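About the Tirthorpe Robot Kitchen Club

We teach robot arms to tidy up after breakfast. Progress is steady. 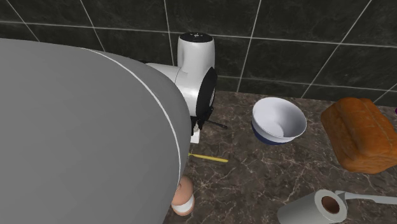
2 minute read

The club began one September at Custbridge School, when a handful of Year 9s asked whether a robot could do the washing up. The answer was no, and still is, but by then we had a room booked on Mondays and it seemed a shame to waste it.

We now have 26 members from Years 8 to 13. Most had never written a line of code when they joined. Several had never cleared a kitchen counter either, so the learning has gone in more than one direction.

Nearly all our work is done in simulation, in a kitchen with a marble worktop and a tiled wall that is far smarter than anything the school could afford. On it we put whatever that week's task needs: a bowl, a loaf of bread, a long spoon, a toilet roll. The toilet roll was put to a vote and won easily. Members write the code that tells the arm where to go and what to close its gripper on, then run it, watch, and go back to the code.

A simulated loaf can be dropped 1,000 times without anyone having to sweep up. We have tested this figure.

Each spring we enter the Majumder Cup, where school teams are given a counter they haven't seen before and 170 seconds to put it straight. Our team is called Ekedari. We have come second once and, in a separate year, been given a certificate for the most cautious approach to an egg. Both are on the wall outside the science office, and the egg one is in the better frame.

New members are welcome at any point in the year. You don't need to be good at maths, though you will probably get a bit better at it by accident. We share laptops, two to a machine, and older members look after newer ones until they know their way round – usually by half term. There is no charge, and there are biscuits, which so far have been handled entirely by humans.

To join, come to the computer room after last bell or leave a note at reception.

Page last updated 6/5/21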